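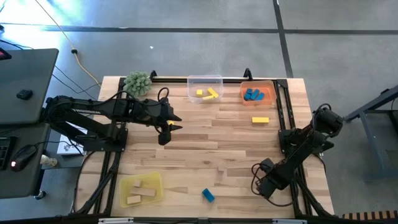

Can a machine tidy a house or a workbench by itself yet?

It can do pieces of it. Putting loose things into the right bins on a table is within reach if the things are simple and the table stays the same, but a whole room with clothes, cables and a dog in it is still too much for anything an ordinary person can buy.

I put my answer together with the question because I am asked it each week at work and I want to know if other people here would answer the same. I work in a small company which packs spare parts for garden equipment. English is my third language, so please excuse when I am too formal. My chief wants to replace our evening sorting with two arms on a table. I said to him that sorting of blocks by colour is one job and sorting of our returned parts is another job, and he did not like this answer.

What do you think, is it ready or is it not ready?

— tamarind_k

gravelroad wrote:

Depends what you call ready. We have had one arm at our shop for 9 months. It loads brackets into a press. It's dull work, it does it well, and I would not go back. But the brackets arrive in a tray, all facing the same way. The day someone tips the tray in crooked, it stops and waits for me.

So in my book the arm does the chore and I do the tidying for the arm.

tamarind_k wrote:

Thank you, gravelroad. This is very near to what I suspected. May I ask who prepares the tray? If it is a person, then I would like to count also the hours of this person.

gravelroad wrote:

Me, mostly. It takes me twelve minutes at the start of shift. Before, I stood at the press the whole morning, so I'm still well ahead.

possum_lane wrote:

I'll disagree with the first post a bit. Everyone says "simple things only" and then moves the line. A few years ago simple meant one part in one position. Now people are teaching arms to pick up a yellow block that is lying at any old angle and drop it in with the other yellow ones, and if you nudge the bin over a hand's width a good system copes. That would have been a serious research project when I was an apprentice.

Blocks are practice. A kid starts with blocks too.

tamarind_k wrote:

I agree that the progress is real, and I did not want to sound like an old man who hates computers. But a child who can put blocks in a box can, in the same afternoon, put socks in a drawer, although badly. The machine which learned the blocks doesn't know what a sock is. It must be shown again, many times. For our parts we have rubber seals, springs, chains with oil on them and some plastic covers that look the same from the top and are different from below.

I did a small trial on paper. I took one crate of returns and wrote down for each part what my hand did. For the springs I shook the crate. For the seals I pulled two apart with both thumbs. For the covers I turned them over and read the number. None of this is "pick and place".

hexkey wrote:

Two arms can turn a cover over. One holds, the other moves to a new grip. It's slow, but evening sorting can be slow, that's the whole appeal. The lights are off and you're asleep.

What were you quoted?

tamarind_k wrote:

The offer came from a reseller called Pronside. They ask 4000 dollars each month for rental, with the teaching included for the first 6 kinds of part. We have many more kinds than this. The product is named Skostine and I could not find any customer of it who sorts used parts. All were sorting new parts.

hexkey wrote:

OK, at that price I take back some of what I said. Used parts are dirty and bent. Ask them to do a demo with one of your own crates and don't let them choose the crate.

gravelroad wrote:

Seconded. And ask to stay in the building while it runs.

brisbane_beth wrote:

Coming at this from the household side, as I'm the person in this forum with bad hands. I have arthritis and I have been waiting for a machine to empty the dishwasher for as long as I can remember. I don't need it to be fast. I don't care if it takes all night to put twelve mugs on a shelf.

What I can't have is one dropped knife on the floor that I need to bend for. So for me "does it mostly" is worse than "does not do it". I think people who talk about success rates forget this. If you have a workshop and a part falls down, somebody picks it up. I am exactly the somebody who can't.

My robot vacuum is good, by the way. I'm not against any of it.

possum_lane wrote:

Fair point Beth, and one I hadn't thought of. I was picturing a workshop the whole time. Would you take one that only did the mugs and left the cutlery?

brisbane_beth wrote:

Yes, tomorrow. Mugs and plates, and I will do the spoons.

tamarind_k wrote:

Beth, your message explained it better than mine. I think there are two questions. The first one is if the arm can do the movement. The second one is what happens in the room when the movement fails. At work I can answer the second question with a person and a broom. In your kitchen it is not possible.

I also noticed that the easy jobs share some properties. The table has an edge, so nothing rolls far. The pieces are hard and do not change shape in the grip. The bins are open on the top. When I think about my flat, I have almost nothing like this, except perhaps the recycling.

old_fitter wrote:

Twenty posts from now you'll all still be arguing and the price will have halved. I've heard "not yet" about CNC, about pick-and-place for circuit boards, about welding cells. Your boss should rent for one month and see.

tamarind_k wrote:

With respect, the examples you give are machines where the company built the whole work around the machine. I do not say it is wrong. But if we must first clean each part, straighten it and lay it on a mat, then the evening sorting is finished before the arm starts. I would accept one month if they take it back without penalty. The paper from Pronside says minimum one year.

old_fitter wrote:

A year minimum is rubbish, I'd walk away from that too. Doesn't change my general view.

hexkey wrote:

There's an outfit called Clalach that does shorter rentals, single arm only. Never used them myself, a mate of mine had one on a packing line and was happy enough. Cartons though, all the same size.

tamarind_k wrote:

Thank you, I will write to them. I have now asked my chief if we can begin with the plastic caps only. They are hard, they come in a few colours, and when one falls it does no harm. He said he will think until April. I will report here what Clalach answers, and if there is a demonstration I will bring the crate with the oily chains — it is the one I would like to never sort again.

gravelroad wrote:

Bring the chains last. Let them get comfortable with the caps first or you'll spend the whole visit wiping down the gripper.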